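Parkton Robotics Club
Progress report to the Oddsson Fund
Prepared by Noreen Ní Bhriain, club advisor
10 June 2020

Dear friends at the Fund,

Thank you once again for your patience with us this spring. When the school building closed we had to put the real arm away, and I will admit I worried that the students would drift off. They did no such thing! All six of them moved over to the simulator, which we call Tutonach, and they have been meeting online and sending me messages at hours when I am usually asleep.

Your grant of $1,752 has gone mostly to a better computer for running the simulator (Sepehr Safavi keeps it going from his family's den), with the remainder set aside for gripper parts in September. The task the students chose is a tidying one: pick an item up from the table and put it in the right compartment of a shelf. Shufen Xiao has looked after the shelf model, and she has been very particular about the rounded edges and the ledges inside.

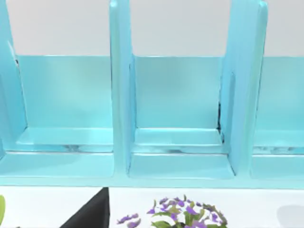 The turquoise shelf in Tutonach, compartments empty, with the plant on the tabletop in front.

Ekene Tijani is writing the part that plans the reach, and he has had a harder time of it than he expected. The dividers leave less room to turn than you would think, and in his last run of 10 tries the arm placed the item properly in five. He was a bit glum over that, but I thought it was a fine result for a student who had never written a line of code before last fall, and I told him so.

Still to do are the shiny surfaces, which Shufen wants to tone down, and a proper written guide for new members. Ívar Hjaltested has started the guide and has promised me a draft before the summer break is out. We hope to try the same task on the real arm in September, if we are allowed back in the room.

With warm thanks from all of us,
Noreen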